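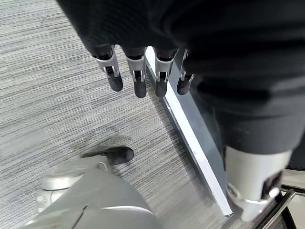 Figure 1. Wrist camera view over the carpet, with the four fingers of the other hand under the black cloth.

Teaching by Example: Collecting Hand Demonstrations at Prillthorpe
Student project report, 8 November 2025

1. What we set out to do

The plan we wrote in July was to record 1545 short demonstrations of a two-handed robot doing simple jobs, and then train a model to copy them. We had costed the training carefully. We had costed the collecting at "a few afternoons", a phrase our supervisor has since underlined.

By the end we had 736 usable demonstrations. This report is mostly about them and only a little about the model, which reflects how the time was spent.

2. Recording

An operator steers both arms while the wrist cameras and joint positions are saved together by Morari, the logging program we inherited from last year's group. It works well and its error messages are in capitals.

A wrist camera sees whatever the wrist is pointed at. Quite often that is the task. Between tasks it is carpet, the robot's own clothing and the other hand, which turns up in view with its black fingertips dangling like someone waiting for a bus. We first threw all such stretches away. The early model then behaved very oddly whenever its second hand came into sight, so we put 100 of them back in, labelled as "idle". The odd behaviour became rarer. We would have liked it to stop.

3. Labelling

Each recording was checked by 2 of us separately. Most disagreements were over when a grasp begins: at first touch, or when the fingers close. We settled on first touch, wrote it on the wall, and relabelled everything done before the wall.

The Cheung bench was used for table work and the Tenmont corner for anything near the floor. Lighting differs between the two, and we didn't note which was which for the first batch – this had to be worked out later from the carpet.

4. Problems

Black fingertips against black fabric are hard to pick out, for the model and for whoever is labelling after lunch. A lighter cloth would be worth trying. We also recorded far too many good attempts and too few clumsy recoveries, having all got better at steering just as the data needed us to be worse.

5. Next steps

Record the bench name with every file. Collect more recoveries. Agree the grasp rule before the first session, and keep the wall.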